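小分け包装工程 自動化導入事業 中間進捗報告

提出日:2019年10月3日
提出先:Fundale助成事務局
実施者:Pandotix Zistville事業所
報告責任者:Luminița Neagu

1.報告対象期間の概要
前回報告以降、ポンプ式小型ボトルの箱詰め前工程(取り出し、姿勢補正、整列)について、アーム1台による作業の代替試験を進めた。対象品目は6品種で、いずれも現在は手作業で処理している。交付申請時の計画に対し、機器の据付と教示は予定どおり完了、品種切替手順の文書化は遅れている。遅延の理由は第4項に記す。

2.作業内容の変更点
従来、整列担当者は供給箱からボトルを取り出し、ポンプの向きをそろえてトレイに置く動作を連続して行っていた。試験期間中は、この動作のうち取り出しと姿勢補正をアームが受け持ち、担当者は供給、外観確認、異常時の復旧を行う。手首の反復動作は減るが、復旧のために呼ばれる場面が生じるため、担当者の手が完全に空くわけではない。外観確認の基準は従来のものを変更していない。

試験の累計把持回数は1000回を超えた。立位のボトルについては、把持位置の再教示を要する事象は8月以降発生していない。横倒しまたは傾いた状態のボトルについては、ポンプ部の向きによって指の進入角度が制約され、把持位置の補正を継続中である。透明容器は輪郭の検出がラベルの有無に左右されるため、照明条件を固定したうえで再測定を行う。

3.要員および教育
整列工程の担当者6名全員を対象に、基本操作および非常停止の講習を実施した。講習は据付業者Smitsの資料をもとに、Jozef Verschuerenが社内向けに改訂したものを使用した。改訂箇所は、停止後の再起動手順、把持中の容器を手で外す際の確認事項、引継ぎ票の記入欄である。

本事業に伴う人員削減は行わない。申請書に記載したとおり、整列担当者の職務区分に「設備監視」を追加し、手当の扱いは人事部門と協議中である。担当者への聞き取りでは、次の意見が出た。

・停止の原因が表示だけでは判別しにくい。
・手作業に戻す判断を誰が行うのか明文化してほしい。
・監視中に座れる位置を検討してほしい。

1点目は表示文言の見直し、2点目は作業標準への追記で対応する。3点目は安全距離の確認を終えてから回答する。

4.遅延事項
品種切替手順書は、6品種のうち2品種分が未完了である。ポンプ形状の異なる品種で指先の開き幅を再設定したため、既に作成した分の数値にも修正が必要となった。修正は現場の担当者による読み合わせを経て確定する。費用への影響はなく、予算の費目間流用も予定していない。

5.把持試験の状況
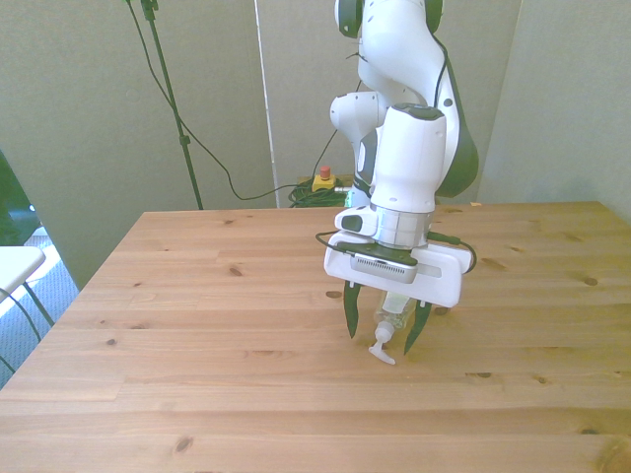

Pandotix Zistville事業所 生産技術部 工程改善係

傾いたボトルに対する指の位置関係を示す。ポンプの先端が台面に接する姿勢では、左右の指先も台面の近くまで下がるため、下降量の設定余裕が小さい。この姿勢については下降速度を別に設定し、接触を検知した時点で停止させる方式を評価している。グリッパ前面のカメラによる位置補正は、容器の傾きごとに記録を分けて集計する。

6.次期の予定
(1)残る品種の切替手順書を作成し、作業標準に組み込む。
(2)手作業への切替権限を当日の工程責任者に付与し、引継ぎ票に記入欄を設ける。
(3)担当者6名に再度聞き取りを行い、手首および肩の負担について導入前の回答と比較する。
(4)傾いたボトルの把持条件を確定し、結果を次回報告に添付する。

次回報告までに助成条件の変更を申請する予定はない。支出明細は別紙のとおり。本報告に関する照会は、工程改善係のNeaguまで願いたい。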